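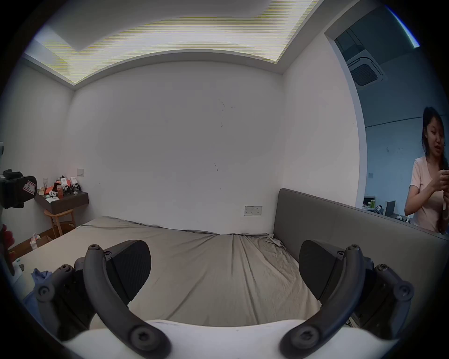

Plallix opens 3 guest rooms above the Hevel bakery

Hi, I'm Lies Timmermans, and I'm so happy to finally write this one! In September we open Plallix, a tiny guesthouse over the old Hevel bakery on Maeng Street. Rooms start at $91 a night, or $103 with breakfast (get the breakfast, the rolls come up from downstairs at 7 a.m.).

My business partner Trevor Melnyk spent most of the spring fighting with the plumbing, and I picked paint and argued about lamps. We've already had 300 people sign up for our newsletter, which kind of blew us away.

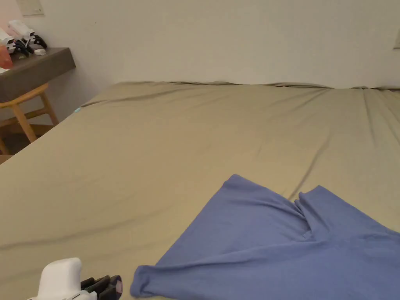
A wide bed with a khaki-beige fitted sheet.

Newsletter readers can book first, and everybody else gets in a week later. Writers who'd like to stay a night, call Trevor at the Tramesov Travel desk, mornings are best.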